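Vusham's pattern fair returns in June with 73 makers

The Vusham Pattern Fair is back this June, and it's bigger than ever! Doors open at 10am in the old Bovberg mill, where 73 makers will show wallpapers, fabrics and printed papers over 3000 square metres.

"We had 600 designs sent in and I loved going through every one," says fair director Salamatu Dogbe. "Fruit is everywhere this year, and people are being so brave with pink." 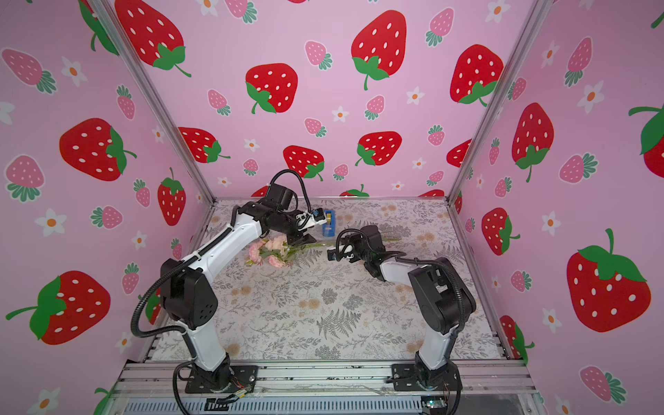 Strawberry wallpaper in light pink, with a fern and blossom print on the tabletop.

Block printer Mawuli Addo will run drop-in workshops each afternoon, and children are very welcome (aprons provided). The first 1000 visitors can take home a sample book.

Entry is free. Press passes can be collected from the Lüthi Street entrance.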